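Section 4. Setting up your hanger station

You've got the rail up and the shelf brackets in (nice work, that was the fiddly part!), so now we get to the bit I enjoy most, sorting out the hangers. My own set of thin coated wire ones came in a pale blue I've grown very fond of, and everything in this section applies to them and to any other slim wire hanger you want to use with the Lusedix closet kit.

Before you start, clear a table and put something plain and white on it. Thin wire is hard to judge against wood grain or a patterned cloth, but on white you can follow each bar from one shoulder to the other and see the little twist at the neck properly.
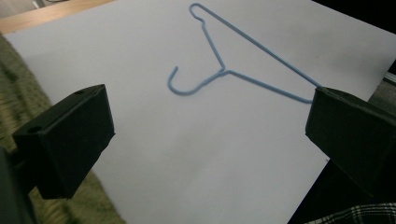
Traluritz
Writer of the Lusedix home guides

I'll walk you through it the way I do it at home. Set aside 15 minutes for your first batch, and put the kettle on if you like.

Step 1. Lay one hanger flat on the white surface with the hook off to one side. Let go of it and look along the long bottom bar. You want a straight line with both shoulder corners touching the table.

Step 2. Check the neck. The wires should be twisted together snugly, with no loose end poking out to catch a sweater. Run a fingertip over it slowly, please, and don't grab!

Step 3. If a bar is bowed, hold the hanger at both shoulders and ease it back a little at a time. Lay it down again between tries. I used to do this in one big heave and ended up with a hanger shaped like a boomerang.

CAUTION: Never bend the wire back and forth at the neck. The coating cracks there first, and bare wire can leave rust marks on a damp shirt.

Step 4. Look at the hook. It needs an open, even curve so it drops over the Urdale rail and slides along freely. If the tip has been squeezed in, open it gently with your fingers.

Step 5. Put the basket on the left and work toward it, or swap sides if you're left-handed. Every hanger that passes goes straight in, hooks all facing the same way. Trust me on the hooks, because a tangle of wire hangers is a miserable thing to pull apart at 7 in the morning.
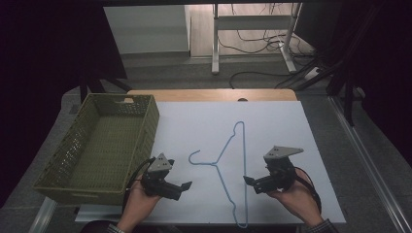
Fig. 4. Blue wire hanger on the white board, with the green basket to its left.

Note: An open basket with lattice sides is lovely for this, but a shallow box will do fine. Avoid deep bins (the ones at the bottom always get bent).

Step 6. Carry the basket to the closet and load the rail from the far end. The full-length rail takes 80 slim hangers when they're empty. Once clothes are on them, leave enough room to slide a hand between neighbors.

CAUTION: Wire hangers are for shirts, blouses and light dresses. Winter coats go on the wide Stefanou hangers, see Section 5.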